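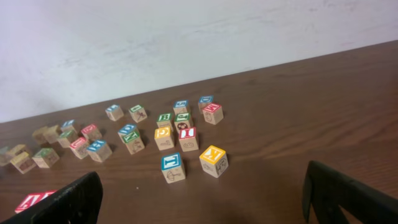

Is a home synthetic ice kit worth it, or should I keep paying for rink time?

Posted in: Skating and Rinks > Practice at home

garage_doubter

My kid skates (freestyle, working on her single jumps and a scratch spin) and I skate badly beside her. The closest rink is Ruppert, which is a long drive for us, and the public sessions there have been getting more crowded every month. By November it was so packed that she spent most of a session going around the outside with everybody else. The freestyle sessions are better but they are early in the morning and cost more.

So now I am looking at the Enance kit, the one with the interlocking plastic panels. The price I was given is $2,887 delivered. That gets you 40 panels, each 2 feet on a side, which by my math is a pad 10 feet by 16. It would go in half of the garage. The floor in there is concrete, with a slope toward the door and one crack I keep meaning to fill.

My problem is that I don't believe a word of the sales page. It says the glide is "almost the same as real ice." Almost the same according to who? There is a video of a grown man doing a very nice spin, but I can't see how many tries it took, and he looks like someone who could spin on a parking lot. The reviews are all five stars and half of them were written by people who say the box just arrived. The company also sells a spray called Favik that is supposed to "bring back" the glide. If the glide is almost the same as ice, why does it need bringing back?

What I would like to hear from people who have owned one for a while:

Does the skating carry over to real ice, or does it teach bad habits?
What does it do to the blades?
Is a pad this size any use for jumps, or only for standing around and stickhandling?
How flat does the floor need to be, for real?
Do I need the spray?

Please don't answer if you sell these. I already got one private message from somebody with a discount code.

toe_pick_tax

I had a pad in my basement for a few winters. Mine was a different brand from yours, a bit bigger, bought new at a price I would rather not talk about. I still have part of it. I'll try to go in your order.

Does it carry over. Partly. The material is a dense plastic and there is more drag than on ice, and you feel it on the very first push. On ice you push once and go. On the pad you push and slow down, so you end up pushing harder and sitting deeper in your knees. The sellers call this a training benefit. I have heard coaches say so too, and there may be something in it for leg strength, but I would not pay extra for a thing being harder than it should be. Where it did help was anything done in place or close to it: crossovers in a small circle, three turns, edge pulls, balance on one foot, stopping. Spins are the odd one. They work, but they die sooner, and my timing on the entry was off for the first few minutes whenever I went back to real ice. I got used to switching. A kid will probably switch faster than I did, though I can't promise you that.

Blades. Plan on sharpening more often. The plastic is abrasive enough to take the edge off, and if there is any grit on it you will lose the edge a lot sooner than that. I ended up keeping an old pair of skates just for the pad and I would tell anyone to do the same. Do not put a child's good freestyle blades on it every day. If she is still growing, her last pair is no use once it gets too small, so price out a used pair and add it to your total. The sales page will not have that line in it.

Size. Ten by sixteen is small. Think about how much room she takes to set up a waltz jump at Ruppert, then how much she takes to land it and hold the landing. You need a run in and a run out, and on your pad the run out ends at a garage wall or the side of a car. I would say no jumps beyond little hops from a standstill. I know the video shows jumps. Look at how big the pad in the video is, then look at how big the pad in your quote is. If she wants to work on rotation, she can do that in sneakers on a floor for free, and most coaches would like her to do more of it anyway.

Floor. This is where I would slow down. A gentle slope is fine to skate on, you just drift. What hurts you is unevenness, meaning dips and ridges. The panels follow the floor, the seams open or lift a hair, and a toe pick will find a lifted seam every time. I tripped on mine more than once before I pulled it up and put it down again over a better base. Fill the crack and sand it smooth. Then take a long straight board, lay it on the floor in a lot of different directions, and look for daylight under it. If you see any gaps to speak of, fix those first.

Also, a garage gets hot and cold, and plastic grows and shrinks. Leave a gap at the walls. Someone will tell you it isn't needed. I didn't leave one along the back wall and in summer the middle row humped up.

Spray. There are two things mixed up here. Some panels are sold as needing no lubricant, some are sold with it. Either way, in my house a clean pad skated much better than a dirty pad, and the difference between clean with spray and clean without spray was there but it wore off quickly. It also picks up dust and gets on your clothes and your boots. I have not used Favik in particular, so take that for what it is. I'd go without for the first month, vacuum and mop it properly, and see if you can stand it. Ask if using a different product cancels the warranty, and get the answer in writing.

Things you didn't ask about. It makes shavings, white curly ones, and they get tracked through the house. It is loud. It gets staticky in dry weather. And falling on it hurts, it doesn't let you slide the way ice does, so you stop where you land. Knee pads.

Would I buy it again? Used, yes. New at that price, I would want to work out how many freestyle sessions the same money buys and how many weeks she would really use the thing. Mine got heavy use the first winter and after that it mostly held up boxes.

coldfeet_wemen

get it, my son has the same one and he loves it. he is on it every day after school. glide is fine. we never leveled anything and we never had a problem. he plays hockey though so I dont know about spins. we do use the spray

plastic_vs_ice

I'd be careful with the answer above mine. Hockey and figure are two different purchases. For shooting and stickhandling, a small pad with some drag is fine, and hockey skates have no toe pick to catch on a seam. That is a lot of what makes those five star reviews so cheerful. I would bet most of them come from hockey families. I can't prove that, but read them again and see how many mention a puck.

I never bought one. I got as far as you are now, with a quote in hand, and then I asked the company if I could skate on a sample before paying. They offered to mail me a sample panel. A sample panel tells you what color it is and whether it smells. You can't skate on it. So I called around and found out that the sports center in Wemen had a synthetic surface set up in their side room, and I paid for a session and brought my own skates.

What I found: the first few minutes felt awful, like skating on a cutting board. After that it got better and I could do most of my basic turns. My back crossovers felt close to normal. Spins were poor, but my spins are poor everywhere. By the end my legs were done and my edges needed work. It was worth the price of the session to know all that. I went home and did not order. Somebody else might have gone home and ordered, and I wouldn't argue with them.

That surface gets walked on all day and I don't know how well they clean it, so a pad at home could be better than what I tried. It could also be worse if it's in a garage with a dirty floor and a car dripping on it. Where will the car be, by the way? Road salt and sand on those panels would wreck her blades in no time.

Before you pay anyone I would ask Enance these things, by email so there is a record:

What is the return policy once the panels have been skated on? (Mine was no returns after the pallet wrap came off.)
Who pays return freight? The panels are heavy.
Does the kit include edge pieces, or are those extra?
Are both sides skateable, so you can flip them when one side is chewed up?
If one panel cracks later on, can you buy a single one, and will it lock into the old ones?

I asked that last one and got two different answers from two different people at the company I was dealing with. That was when I stopped.

One more thing about Ruppert. Ask the front desk which public sessions are the quiet ones. They know. At my rink it was the one right after lunch on school days, no use to you in term time but good over the holidays. And ask if they sell freestyle time as a punch card. Ours never had it on the website, you had to ask at the counter.

garage_doubter

Thanks, this is more than I got out of the company in a week of emails. I checked with the straight board and there is a dip near the drain that I can slide a pencil under, so that's a job before anything else. I also asked about the edge pieces. They are extra. Of course they are.

I'm going to try the Wemen surface with her before I decide, if they still have it. The car would be on the other side of the garage, and yes, it drips. Not ordering for now. If anyone has used Favik on a figure pad for a full winter I would still like to hear from you, good or bad.

Last edited 28/12/2021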